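The slow life of a timber worktop
By Sugeng Siregar

Solid wood never stops exchanging moisture with the air. A worktop glued up from narrow strips will be wider in September than it was in a heated room in winter, and a good installation leaves space for the difference. Most complaints about timber surfaces come down to movement or finish, and the two are easily confused.
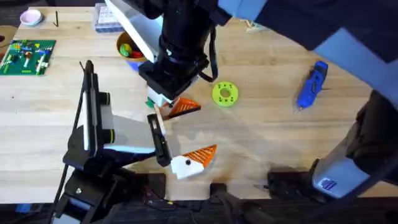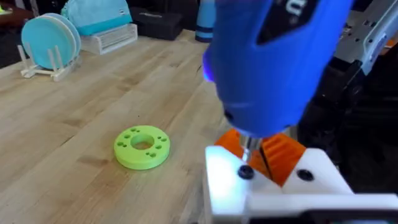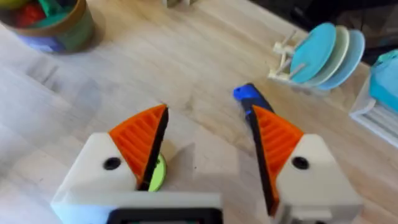

Zbigniew Stępień thinks the trade worries too much about finish and too little about fixings. In his view a top with one coat of oil and slotted brackets will outlast a top with six coats that has been screwed down tight, and he would sooner see the money spent on the brackets.

The arithmetic supports him up to a point. Wood moves very little along the grain. A top 3000 mm long will hardly change in length over a year, while its width, 735 mm in the case of the Valdovinos panels sold for deep counters, may change by several millimetres. Fixings should therefore allow travel from front to back. Round holes are acceptable along the front edge, where the overhang needs to stay constant. Towards the rear the holes must be slotted at right angles to the grain, with a washer under each screw head. The screw is tightened until the washer grips, then eased back a quarter turn.

Strip construction helps with cupping. In a single wide board the growth rings all pull in the same direction, and the board bends as it dries. In a glued panel each strip has its own ring pattern and the stresses partly cancel. They do so only if both faces can take up and lose moisture at the same rate, which is why the underside should get the same number of coats as the top. Fitters often skip it. A panel oiled on one face and left bare on the other will usually start to bend during its first heating season.

Finishes fall into two groups. Film finishes, such as varnish and lacquer, sit on the surface and slow the movement of moisture considerably. They resist stains well, but once cut through they let water in at the damage, and a proper repair means sanding back a large area. Penetrating oils give less protection and need topping up, but a worn patch can be rubbed down and oiled again without touching the rest.

Sonier recommends leaving its hard oil for 36 hours between coats. In a cool room, longer is better. The test is whether a dry cloth drags on the surface; if it does, wait. Excess oil must be wiped off before it turns sticky, and used cloths should be laid flat outdoors to dry, as they can heat up and catch fire when left in a heap.

End grain takes up water many times faster than the face. Sink cut-outs are the usual place for black staining, and the raw edge there should be flooded with oil until it will accept no more, left overnight, and flooded again before the sealant goes in.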